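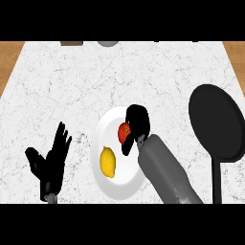 **Vorneo two-arm kitchen unit**
Item 2622. Sold by Drernton, Tondbridge showroom.

We stock this one because customers keep asking for it. Please read the page before you order, especially if you expect it to cook dinner.

## What it is

Two gray arms for counter work, with a black gripper on the right and a multi-fingered hand on the left. It comes with the Muli practice software, so you can run a kitchen job in simulation before any real tomato gets hurt. The starter job is produce on a plate: a lemon, a tomato, a frying pan off to the side.

## What we think it can do

Picking up one piece of firm produce from a plate is a fair job for it. Tatu Ndung'u, who runs our demo counter, gave it 100 tries with real tomatoes and counted 17 drops. He could clear a plate himself in the time it takes to line up one grab.

The left hand is harder to recommend. Many of the Muli jobs don't use it at all, and you are paying for it either way.

## What we would not buy it for

- Frying, or anything else over heat
- Cutting
- Washing up
- Ripe or soft fruit
- A counter that somebody rearranges during the day

The maker's leaflet says "ready for the home." We'd call it ready for a patient person with a spare counter. A simulated tomato has never rolled under anybody's fridge, and a good score in Muli told us very little about how our own counter test would go.

Shops ask about packing lines. If every item is the same size and arrives in the same spot, a plain sorting machine will beat this for less money. If they don't, you still want a person there.

## Ordering

Setup takes over 200 minutes, most of it calibration. Bring your counter measurements. The next batch is due in April and we don't take deposits before then. Returns are accepted if the grippers are clean.

Demos are by appointment at Tondbridge. Ask for Tatu, and bring your own vegetables if you want a straight answer.

Page last checked 22nd February. Price on request.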